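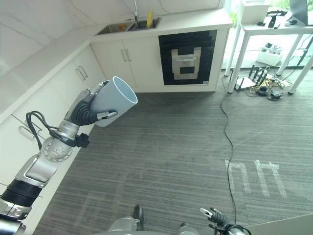 Pladero: small adverts from parish magazines

Last updated: March 29, 2025

Pladero is a collection of transcribed adverts from church and parish magazines, with the rate cards that went with them wherever we could find one. It covers 380 issues of 27 titles, nearly all of them monthly or quarterly, and nearly all of them printed by somebody local. If you have ever turned to the back of a parish magazine before reading the front (I always do), you will know the sort of thing: the funeral director on the inside cover, the piano tuner, the coach firm offering pilgrimages, the bakery that will do christening cakes at short notice.

It's wonderful stuff and very little of it has been typed up anywhere. Historians of the religious press tend to work from the articles. The adverts tell you who was paying for the paper and ink, and they change in ways the articles don't.

What is in it

One row per advert per issue. An advert that ran unchanged for years gets a row every time it appeared, and the run_id column ties those rows together. Please use run_id before you count anything, or the same undertaker will swamp your results!

The files:

adverts.csv – the main table
issues.csv – title, cover date, number of pages, denomination, price on the cover
ratecards.csv – 125 rate cards, with the original wording of the sizes kept alongside our tidied version
titles.csv – a short history of each magazine, with changes of name
notes.txt – everything that didn't fit

The columns people ask about most:

size_printed – the size as the magazine described it ("eighth", "box", "strip across foot")
size_norm – our fraction of a page, measured from the scan
trade – one of the headings in trades.txt
appeal – yes if the advert asks for money or gifts in kind
notice – yes if it reads as a notice but sits among paid adverts
paid – yes, no or unknown

That last column caused more argument than all the others together. A half-page for a convent's retreat house might have been paid for, swapped for printing, or given free by a kindly editor. Unless a rate card, an invoice or a line in the magazine settles it, we put unknown. There are a lot of unknowns, and I would much sooner you had those than our guesses.

Where the magazines came from

Most of the run came from the file copies kept by Menon, the printers, who let us have the boxes for a whole summer. Aisyah Siregar found them while looking for something else entirely, and the project more or less began there. The Okari reading room supplied the older quarterlies, and individual readers filled gaps by post. Fikri Mangundap scanned the lot and deserves a medal for the stapled ones.

Seven titles are Roman Catholic, and the rest are a mixture of Anglican, Methodist and shared magazines where several congregations went in on one cover. The shared ones are some of the most interesting, as the rates were often different for members and outsiders.

How it was transcribed

Pages went through Koveck, our own small layout script, which finds ruled boxes and cuts them out. It does very well on boxes and badly on anything set as running text, so the classified columns were cut by hand. Every advert was then typed by one person and read by another. Where the two disagreed, Thu Phan looked at the page and decided.

Spelling is as printed, including the mistakes. Line breaks are marked with a slash. Latin and Greek are kept as they stand, with accents. Decorative borders aren't described, though there is a yes/no column for a cross or other religious emblem in the box.

Private telephone numbers and home addresses have been replaced with [number] and [address]. Business ones stay. Names in prayer requests and memorial notices have been taken out, however old the issue.

Prices

Rates are given in the currency on the card and we have not adjusted them for anything. In 79 cases the advert can be matched to the exact line of the rate card it was sold under, and those rows have a rate_id. They are the best part of the whole set, in my view – you can see who took the discount for a year's booking and who paid the full rate for a single Christmas issue.

Known problems

- Covers are missing from a good many bound volumes, as binders often threw them away. Inside-cover adverts were the dearest, so the expensive end is thin.
- The July issue of several titles was a double number and has been entered once. Don't divide by twelve.
- Loose inserts are hardly represented.
- The trade heading "church supplies" is too broad. Candles, vestments, organ repair and hassocks are all in there. Rizal Osman is splitting it up and would welcome help.
- Measured sizes from tightly bound volumes are a little narrow at the inner edge.

Good uses, and less good ones

People have used early copies to look at how long small traders kept an advert going, how appeals were worded, and which businesses bought space across denominations. A choir even used it to trace the maker of their robes, which pleased us no end.

It won't support claims about the religious press of a whole country. The titles are the ones that survived in boxes we were allowed to open, and they lean heavily towards one printer.

Licence and thanks

The tables are free to use and share with credit to the Pladero project. Page scans are not included; rights in the artwork are a muddle and several magazines are still going. If you need to check a reading, send the advert_id and we'll look it up.

Corrections are very welcome, one per line, with the advert_id first. Damián Ocampo merges them in batches and adds your name to notes.txt unless you would prefer he didn't. If you have a run of parish magazines in the loft, please do write, even if they're damp.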